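Notes for my talk, homebrew evening, November
Wubit Yimer

Slide 1 – Title

Good evening and thank you for the invitation. My name is Wubit Yimer. I am the person who made Endov, or half of it, and tonight I want to talk about how an old game for an 8-bit home computer gets moved to a slightly less old 8-bit home computer, and finally onto a cartridge.

(Wait for the people who are still getting coffee.)

If I speak too fast, please raise a hand. I know I do this when I am nervous.

Slide 2 – What Endov is

Endov is a digging game. You are in a garden, you go down, you collect bulbs, and the tunnels fall in behind you. The original was typed in from a magazine listing and later sold on cassette by Kovstead, a very small label. It had 7 gardens and one tune, and the tune played only on the title screen.

I had this cassette as a child. My cousin had the joystick, so he played and I watched, and I think this is why I remember the maps so well.

The remake has the same gardens in the same order. I did not want to add new ones before the old ones felt right. Later I added two at the end, and you can skip them.

Slide 3 – Tools in the game

The player can carry two kinds of tool. The trowel is quick and digs one tile. The shovel is slow and digs a column down to the next stone. In the cassette version they were the same sprite in different colors, and on a black and white television it was impossible to know which one you had.
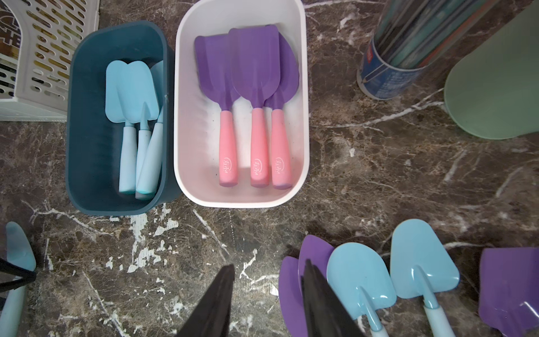
Light blue trowels on the left, purple shovels with pink handles on the right.

In the remake the trowel is light blue and the shovel is purple, and I also made the blades different in shape. A sprite of 16 by 16 does not leave much space for a blade. I drew the shovel nine or ten times. The version in the game is almost the first one.

(Show the sprite sheet. Do not read all the names.)

Slide 4 – Why a new machine at all

Somebody asks this every time, so I put it on a slide. The first machine gives you one color per sprite. The second one gives you one color per line of the sprite, and a palette you can choose. For a garden this is a big difference. Brown soil on the old palette is dark red or dark yellow, and both look ill.

The second reason is scrolling. The cassette version jumps one character at a time. Vertical scrolling on the newer chip is done with one register and it is smooth. Horizontal is more difficult, but Endov goes down, so I was lucky.

Slide 5 – Memory map

(This is the slow slide. Drink water.)

On the left is the cassette version. Everything sits in one block, the code, the maps, the tune. On the right is the cartridge. The maps are in their own banks and I switch a bank in only when a garden starts. During play there is no switching, except for the music, and the music switches in the interrupt.

Please look at the red part. This is where I lost most of the spring. The interrupt came while the map bank was being changed, the music player returned the wrong bank, and the player fell through the floor into the alphabet. It happened only in garden four and only if you had opened the menu. The repair was two instructions, one before the bank change and one after.

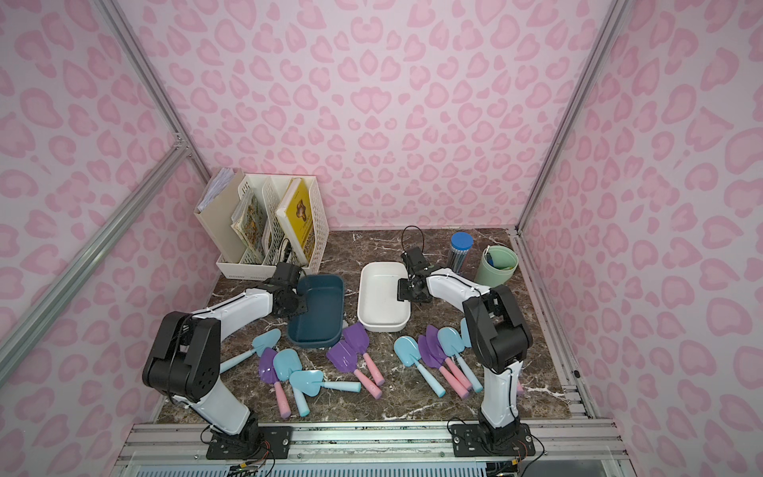

If you write for banked memory, keep a copy of the current bank in RAM and let only one routine touch it. I had three routines. Each of them was correct when you read it alone.

Slide 6 – Jemal

Jemal is the map editor. I wrote it because I was tired of typing numbers. It runs on a normal PC, it opens the old cassette maps and it writes the new format. It has no undo. I am sorry about this. Save often.

What it can do:
Import from a tape image
Paint with the mouse
Check that every bulb can be reached
Export one garden or all of them

The check is the part I am proud of. It found that in the original garden six one bulb could never be collected. I asked on the forum if anybody had finished the game in the eighties, and three people said yes, so maybe their memory is kinder than my program. In the remake I moved one stone.

(If there is time: short demo, garden six, before and after. If the projector does not like my laptop, skip it and use the printed maps.)

Slide 7 – Sound

The music is for the standard sound chip, three channels. If you have an FM cartridge, the game finds it and uses it for the bass and drums. If you have two sound cartridges, it takes the first one it sees. This is lazy, I know, and it is on the list.

The digging sound takes one channel away from the music. I tried to take the melody channel first and it was terrible, the song stopped every time you did any work. Now it takes the third channel and most players do not notice.
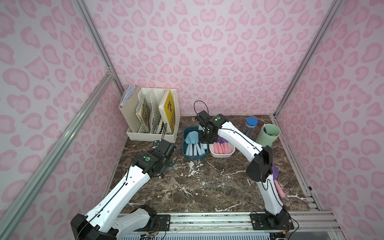
The falling soil uses the noise generator with a slow envelope. I changed the length of it many times. Too short and it sounds like a step. Too long and you hear it again before it has finished, because in the late gardens everything is falling.

Slide 8 – The cartridge

The boards come from Fokix. The first run is 321 pieces, which is a strange number. It is how many shells were left in that shade of gray, and I did not want two colors in one run.

The box has a printed manual in English. Sales start at the table by the door at 8 pm, after the last talk. The ROM file will be free to download around four weeks later. Please test it on real hardware if you can. I own only two machines and both are 50 Hz.

Slide 9 – Known problems

At 60 Hz the title tune is too fast.
The pause key is read twice on some keyboards.
High scores are lost when you turn off the power.

Slide 10 – Questions

(Repeat each question into the microphone. Leave the memory map on the second screen, somebody will ask for it.)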